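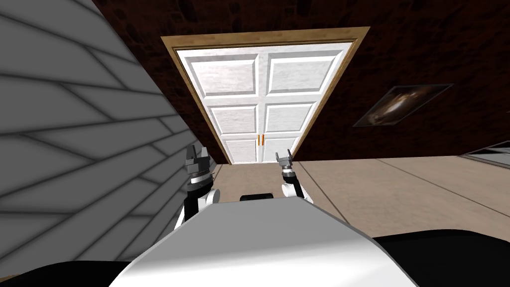 Wivus

Simulated rooms and episodes for a home-built two-armed robot

Wivus is the simulation half of a robot being built in a shared workshop, on a bench that also has to be a bench. The hardware half is called Kullen and is mostly a box of brackets. Until Kullen can stand up without a strap, everything happens in here, where the floor is free and dropped parts make no noise.

Data card updated February 1, 2025.

What's in it

900 episodes, of which 540 have been checked by a human with a cup of tea. The rest sit in the folder called unchecked and should be treated the way you'd treat leftovers with no label. Each episode has:

- the robot's own view, one colour stream
- joint positions for both arms
- gripper opening, left and right
- a text label, written by hand, with the spelling you'd expect

The rooms are simple. Walls, tiled floor, a closed double door with orange handles, a picture of something galactic. Textures repeat. Lighting is flat. Anyone hoping for photorealism is welcome to donate a graphics card.

Tasks

Most episodes are door approaches: start somewhere in the room, end facing the handles with both grippers up. A smaller set covers reaching with one arm while the other is told to behave. Opening the door is a separate task and lives in the branch named yin, where the hinges have opinions.

Getting it running

1. Clone the repo.
2. Install Zivenero, our physics wrapper. Version 2 only. Version 1 thinks gravity is a suggestion.
3. Run setup, then run check_rooms.
4. If check_rooms prints 49 warnings, that's normal. If it prints 50, please open an issue.

Known problems

The view starts tilted in a fair number of episodes. The camera pose is stored with each one, so straighten it yourself if your model gets seasick.

The white body shell takes up a generous share of the lower view. We tried hiding it and the arms looked haunted, so it went back in.

Gripper friction was tuned by feel. Whose feel is no longer recorded.

The labels say "grey wall" in some places and "gray wall" in others, courtesy of an imported script. Search for both.

What it isn't good for

Stairs, people, pets, cluttered kitchens, or anything with a safety case attached. Don't train on this and then point the result at a real door you're fond of.

Licence

Use it, change it, keep the licence file with it. Pull requests are read when the workshop heater is working, so expect a better response after March.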